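# Questions about the Skeren card swap

Last changed: Tuesday, September 17, 2024

I collected on this page the questions which come most often by e-mail. If you are new, please read the part about sending first, as most of the problems start there. If you took part before, two things are different this time: the size of the cards and the way how we pay the return postage.

## What is the Skeren card swap?

It is a swap of handmade greeting cards by mail. Each person makes a set of cards of the same design, sends the set to me, and receives back a mixed set made by other people. You keep what you receive. You may put the cards in an album, use them for birthdays, or take them apart to see how they were made. I have done all of these.

The swap has the name of my small paper shop, Skeren, but you do not need to be a customer. Many people who swap with us never bought anything from me, and that is fine.

## When does the next one happen?

The sign-up is open now and the cards must arrive to me in February. The exact last day is in the e-mail you get after you sign up. I don't write it here, as last year I moved it by a week and the old date stayed on the page.

## How many people can take part?

There are 74 places. When they are full, the form closes by itself and you can leave your address on the waiting list. Usually a few places become free before the winter holidays. I write to the waiting list in the order people signed, and you have three days to answer before I write to the next person.

## What size must the card be?

A folded card, 4.25 by 5.5 inches when closed. Last year we allowed square cards too, but they need more postage in many countries and they did not fit in the boxes I use for sorting. So, only one size this time.

The envelope should be included and should fit the card without pushing. You don't have to decorate the envelope. If you decorate it, please leave the front clean enough that somebody can write an address there later.

## What paper should I use?

For the card base I recommend heavy card stock, 300 gsm. A lighter paper is allowed, but with many layers on it the card will not stand up and it bends in the mail. If you are not sure, cut one base, fold it, and put it standing on a shelf overnight with everything glued on. In the morning you will know.

For the inside and the layers you can use anything you like: patterned paper, vellum, old book pages, fabric, thread, wallpaper. Please no real flowers or leaves. Some countries do not let them in, and one package was returned to me for this reason after two months of traveling.

## Can I use stamps and dies from any company?

Yes. There is no sponsor and no rule about brands. Only check that the company allows handmade cards to be given to others. Nearly all of them do. If you use digital stamps, please color and print them yourself and don't send the file to other members.

People ask me often about the Foketti background stamps which you see on my own cards. I sell them in the shop when I have them. At this moment I have the two small ones and not the large one.

## How do I cut fabric so that the edges stay clean?

This question is really about the theme, which is "Cloth and Paper" this year, so I answer it a little longer.

Iron the fabric first, without steam if you will glue it soon. Then put a thin fusible sheet on the back, the kind that is used for appliqué. After it is cool, the fabric behaves almost like paper. You can cut it with sharp scissors or with a simple metal die. Thin cotton is the easiest. An old shirt is a very good source, especially the back part, where the cloth is large and has no seams.

If you don't have a fusible sheet, you can brush diluted white glue on the wrong side and let it dry flat on baking paper. It takes longer and the color becomes a little darker, so try it on a corner before you do the whole piece. 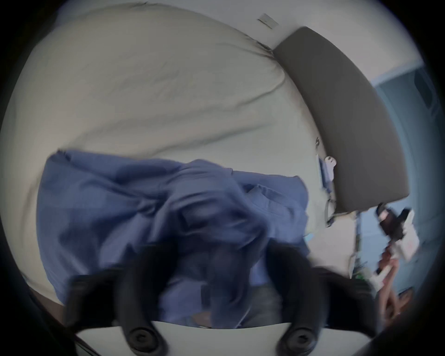 For sticking the fabric to the card, I use double-sided tape in sheets. Wet glue comes through thin cotton and leaves spots that you see only the next day. A glue stick works too for small pieces, but press them under a heavy book. Leave the sewing, if you want any, for the end. With a normal sewing machine you can sew through one layer of card stock and one of fabric. Use a long stitch, as short stitches make a line of holes and the paper tears there like a ticket.

## Must I follow the theme?

You must use at least a small piece of real cloth, ribbon or thread somewhere on the card. How big it is, you decide. A button tied with a thread counts. A printed paper that looks like fabric does not count alone, but you can combine it.

The occasion is free. Please make the card so that it can be used in any part of the year, or leave the greeting off and put a few words on a separate strip inside the envelope. Then the person who gets it can choose.

## I am a beginner. Will my cards be good enough?

Yes. I ask only that the cards are straight, clean and finished. A simple card with one strip of fabric and a stamped word is welcome. When I mix the sets, I try to give everybody some simple cards and some complicated ones, and I never had a complaint about a simple card. I had complaints about cards which smelled of smoke, and about glitter which was not fixed.

## How should I pack and send them?

1. Put each card with its envelope in a clear sleeve.
2. Write your name or nickname on the back of every card, small, in pencil or pen.
3. Stack the cards between two pieces of strong cardboard and put a rubber band around.
4. Put the stack in a padded envelope or a small box.
5. Add the paper with your return address. It is the last page of the e-mail you received after the sign-up.

Please do not use staples anywhere, also not on the padded envelope. I open all of them by hand.

If your card has buttons, knots or thick layers, put a sheet of soft paper between the cards. A button pressed against the next card leaves a round mark, and it does not go away.

## How do I pay the return postage?

Before, people sent me postage stamps, and this became difficult with so many different countries. Now you pay it in the Skeren shop as a normal product, named "Swap return". Choose the version for your region. You will find it in the same category as the gift certificates. I know it is a strange place, but the shop program does not let me make a category with only one product in it.

If the real postage is lower than what you paid, I put the difference into extra things for your package, usually ribbon or sequins.

## Is the post to my country included?

Most probably. Write me first if you live in a place where packages with handmade things need a customs paper. I can fill it in, but I need your telephone number for it, and the form does not ask for this.

## What if my package is lost?

Send me the receipt or a tracking number, if you have one. If your cards never arrive but you have a photo of them, I still try to send you a small set from my own reserve. I can't promise how many. If my package to you is lost, I ask at the post office, and they need some weeks to answer. Please have patience with me in this time.

## Where can I see the cards from last year?

The gallery has more than 2,000 photos from all the swaps together, so it loads slowly. Use the year buttons at the top of it. If you see your card with a wrong name, write me the number under the photo and I will correct it. If you don't want your cards in the gallery, check the box in the form.

## Is there a prize?

Yes, a small one. When all sets are sent, I draw one name and this person gets a box with papers. This year the papers are from Kováčik and the ribbons from Wovska, and I bought both myself for this. It is a normal draw, all who sent their cards in time are in it, and you don't have to follow or share anything.

## Can I send more than one set?

You can send two sets if they are of two different designs, and you will receive two sets back. Please sign up two times with the same e-mail and pay the return postage only once. The packages go together in one box.

## Can children take part?

With an adult who signs up in their own name, yes. Write the age on the back of the card if the child likes to have it there. The rules for size and sleeves are the same.

## My question is not on this page

Write me through the contact form and put the word "swap" in the subject. I answer in the evenings, usually in two or three days, and slower in the week when the cards arrive.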